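Course Handout: Reviewing a Bin-Picking Kit Before Purchase
2021-01-24
By Manju Tiwari
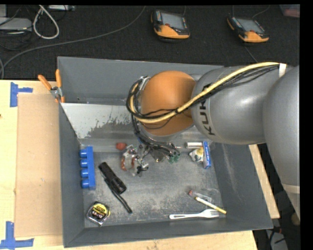 Montri Khunthong has asked whether the review should begin with price, as the supplier's offer does. In this course it begins with the items to be picked.

The kit under review is the Jurnemero picking package, offered by Drendon for use with an arm the buyer already owns. The base package is listed at 2529 dollars; the version with on-site setup is listed at 2924 dollars.

A mixed bin is a fair trial. A tape measure, a plastic fork and a flashlight with a wrist strap each call for a different grasp, and items close to a wall leave the gripper little room.

Students will plan a trial of 400 picks and record for each one:
- the item and its place in the bin
- the grasp attempted
- the result, including dropped items

Cable routing must be checked at full reach before the trial starts. Review plans are due in April. The terms of service are discussed in Section 17 of the course reader.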